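Short Let, Long Mess: What Departing Guests Leave Behind and Who Pays for the Hour It Takes to Shift It

Project report, Tourism and Housing module, second year

1. Why I picked this

The module handbook suggests choosing "a question you can live with for a term". I chose checkout rules, having spent two summers working changeovers in holiday flats and having come out of it with strong views on wet towels. My tutor asked whether strong views on wet towels amounted to a research question. After some drafting it became this: when a short-let flat changes hands on the same day, who does the work between the last guest and the next one, and does anybody's price show it?

Much has been written on what short lets do to rents. There is less on the four or five hours in the middle of the day when a flat belongs to whoever is holding the mop. I wanted to look at those hours.

2. What I looked at

I collected the house rules from 100 listings in one seaside town, all of them entire flats with one or two bedrooms. The listings came through two agencies, Kellora and Jodora, plus a handful let directly by their owners. I copied out anything the guest was asked to do before leaving, along with the cleaning fee and the stated checkout and check-in times.

I then spoke to 17 people who clean flats between guests. I found them by asking the ones I had worked with and then asking the ones they suggested, which the methods textbook calls snowball sampling and which in practice meant a lot of standing about in launderettes. Most talks lasted as long as a dryer cycle. I took notes by hand and read them back at the end, so that people could take out anything they didn't want in. Two people took out nearly everything. Their pages are very short.

I also kept a diary of my own changeovers in May, when I was working weekends. I have tried not to lean on it too much. A diary kept by someone who is tired and cross about a shower drain isn't neutral evidence, although it is detailed.

3. The rules

The rules fall into a rough order of nerve. At the mild end, a guest is asked to lock the door and put the key back. Nearly everyone asks for that. Next comes washing up, then taking out the rubbish, then sorting the rubbish, then stripping the beds. At the far end was a listing that wanted the guest to strip the beds, start a wash, empty the dishwasher, sweep the balcony and "leave the flat as you would wish to find it", for a cleaning fee higher than the one next door, which asked for nothing at all.

I had expected the fee to fall as the list of chores grew. It didn't. There was no pattern I could find between how much a guest was told to do and what they were charged for someone else to do it. I sorted the figures several ways, including one way I thought of at midnight, and the chart went on looking like spilt rice.

Wording varied a good deal more than the tasks did. Kellora's listings use a standard text with headings and bold type. Jodora lets each owner write their own, and the owners write the way people write on fridge notes. There is much use of "kindly". One set of rules says that bin bags are provided and that guests are trusted to know what they are for. I find I remember that one better than all the Kellora listings put together, though I can't say it would make me behave any better.

4. The middle of the day

The usual arrangement is out by ten, in by three. On paper that is five hours. The cleaners I spoke to were quick to point out where the five hours go. Guests leave late. Keys are put in the wrong box. If a cleaner has three flats, they all empty at the same time and all fill at the same time, and the gaps don't queue up politely one behind the other.

The first thing done in every flat, by everyone I spoke to, is to go round and look. They call it the walk. The walk decides the order of the whole job: whether the linen comes off first, whether the rubbish has to go down before there is any floor to hoover, whether to ring the office. It takes a few minutes and doesn't appear on a single time sheet I was shown. The agency sheets begin with "kitchen" and end with "photos", as though the cleaner came through the door already knowing what was behind it.

I asked what made for a bad walk. I thought the answer would be dirt. It was usually stuff. Dirt, several of them said, is quick, you have a product for it. Stuff has to be picked up and decided about. Is it rubbish, or did they forget it? Is it the owner's? Does it belong in the flat, and if so, where did it live before somebody moved it? A pair of child's shoes can hold up a changeover longer than a burnt pan.

Plastic came up more than I had planned for. Wrapping, sheeting, sacks, the covers off new things, the carrier bags inside other carrier bags. It weighs nothing and it fills a room. One cleaner keeps a mental ranking of it by noise. The agencies' rule is that anything of possible value must be bagged, labelled and kept for a set number of days. Nothing is said about how a person is to be sure that a heap of plastic contains nothing of possible value, except by going through it a piece at a time, and I can confirm from the diary that this is how it is done.

5. Money

Cleaners are paid by the flat, at a rate agreed on the size of the flat and not on its state. A tidy couple who stayed two nights and a party who stayed a week bring in the same. Over a season this is meant to even out. Opinions on whether it does were mixed, and I didn't have the records to test it.

Partanen, the linen firm that serves most of the town, charges by weight and adds an extra if a sack holds anything that isn't linen. The extra goes to the agency, which passes it to the cleaner. So the cleaner shakes out every duvet cover before it goes down the stairs, in case of socks. This too is missing from the time sheets. I began a list of things missing from the time sheets and stopped when it was longer than the time sheets.

There is an app, Javden, which one agency brought in to make all this clearer. A cleaner ticks off each room and the owner can watch the ticks arrive. The cleaners' view of it was that it measured ticks very well. If a flat needs more than the standard time, they can ask for extra pay through it by writing a message of up to 1000 characters. Those who had tried said the length was generous and the replies were short.

6. Bedrooms

I had meant to give each room its own section, but kitchens are well covered elsewhere and I couldn't face bathrooms twice. The bedroom matters most to the timetable. The bed is the largest flat surface in a small let and therefore the place where everything gets put, by guests while packing and by cleaners while sorting. It is also the one thing that must be perfectly clear and perfectly white by three o'clock. Most of the owners in my sample had gone for white bedding, which photographs well and forgives nothing.

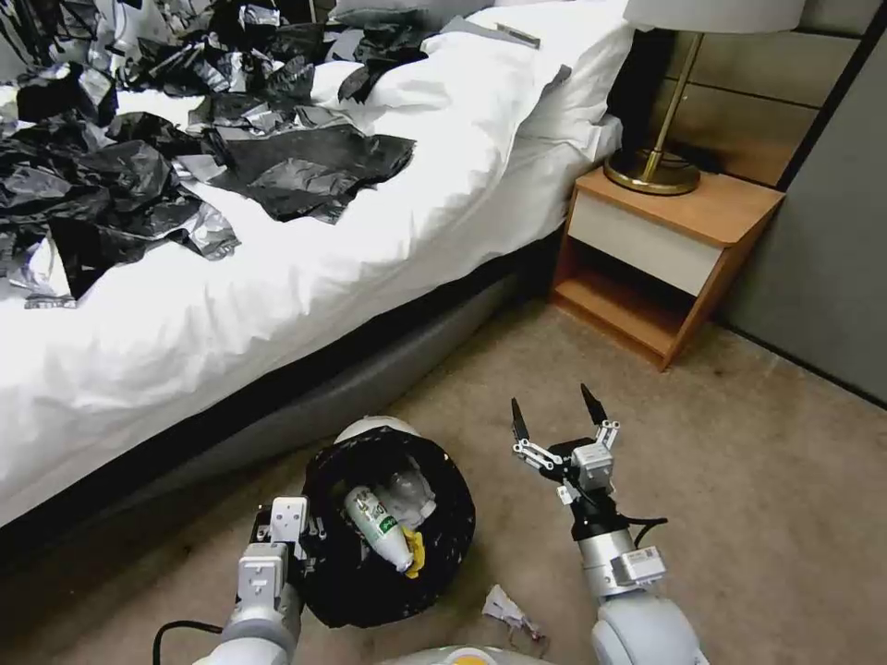

A white duvet under black plastic, with the nightstand to the right of it.
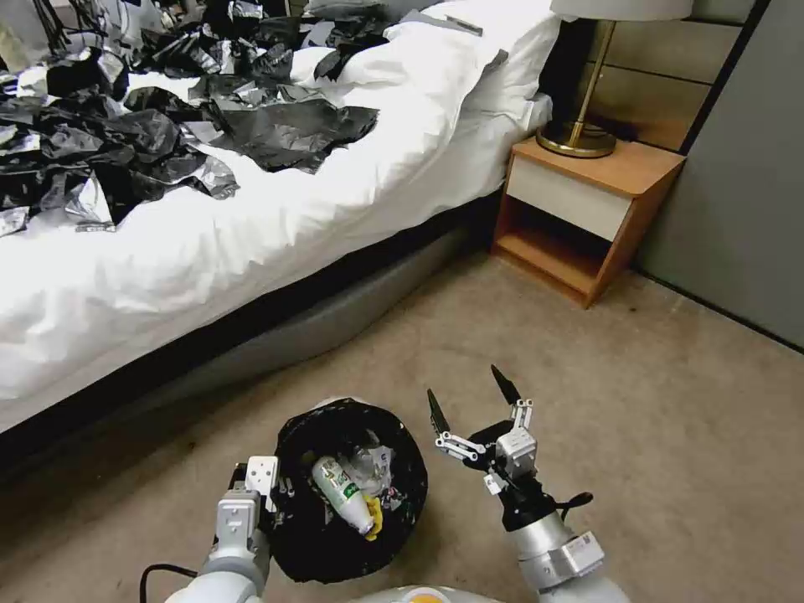 Order of work in the bedroom was the one subject on which the cleaners disagreed with any heat. One group clears the bed first and uses it as a bench. The other group clears the bed last, on the grounds that you will only put things on it again. I belonged to the second group before the project and still do, but I read my draft of this section aloud in the launderette, and Tuesday's regulars put me right on several points. Someone folding pillowcases at the back told me I had the argument the wrong way round, that it had nothing to do with the bed and everything to do with the lift. In a building with a lift you can take the rubbish down as you go, so you clear the bed first and keep it clear. On the fourth floor with stairs you make one trip, at the end, and until then it all has to sit somewhere, and did I think it was going to sit on the carpet she had just hoovered? She added that I should put in something about stairs generally, as the rate was the same with or without them.

I went back to my notes with this in mind. It holds for nearly all of the interviews, and I had written down who had a lift only by accident, while asking about parking.

7. What I would do differently

I should have asked every cleaner the same question about the building, and I should have asked it first. I would also have liked to talk to guests. I left a card in a few flats with the owners' permission and got one reply, which was about the wifi.

The sample of listings is limited to one town and leans towards flats with agencies behind them. Owners who clean their own places hardly appear, and they may do things quite differently, or at least complain about them to different people.

On the question I started with, my answer is that the fee covers a standard clean of a standard flat and the cleaner covers the distance between that and the one they open the door on. A paid quarter of an hour for the walk would be a fair start. It could go at the top of the time sheet, above "kitchen", where there is a blank line already.

Appendix A lists the house rules by task. Appendix B has the interview questions, including the one about parking.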